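Slide 9: Glare and task lighting in shared rooms
Speaker: Raíssa Mendonça

Recap the Karaca fit-out before moving on. 17 desks, one luminaire type, 600 mm spacing off the window wall.

Matte finishes lower the reflected peak but don't remove it. Mounting angle matters more than lamp output. Pause for questions on the Drorora louvre.

Colour temperature: skip if past 20 minutes.

Next 2 slides go to Edivaldo Arruda (retrofit costs, Ustico site).

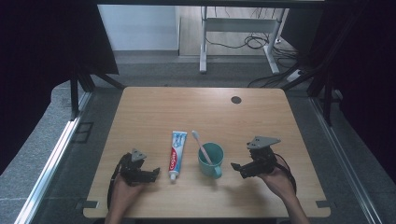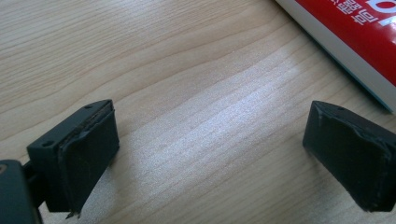
Light wood tabletops. Second picture: band of reflected light across the grain.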